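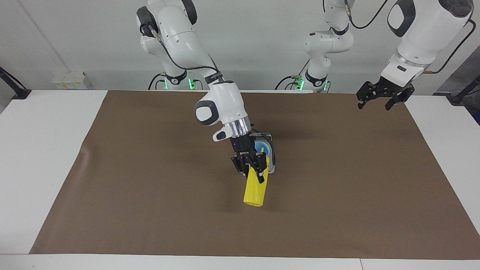
Brown paper over the white table, Friday

threadbare45
Long-arm stapler or sewing for a first zine? I'm making 45 copies for the Jarkton zine fair in June and I can't wait! My table is covered in brown paper and I'm ready to fold.

Bajpai
Sew it!! A three-hole pamphlet stitch takes no time once you get going, and waxed linen looks so good on the spine - you'll never go back.

jareck302
Disagree. For 45 copies I'd staple every one. Sewing is lovely but your fingers will hate you by the second evening.

Bajpai
Mine were fine! Punch the holes first, all of them, then put on a record and sew.

Denier
Depends on pages. Over 40 and staples start to bulge. What paper?

threadbare45
Cream text weight, 24 pages, plus a cover printed with a map from 1758 that I love to bits.

Denier
Then either works. Check the grain runs along the fold.

jareck302
Still staples. Great cover idea though!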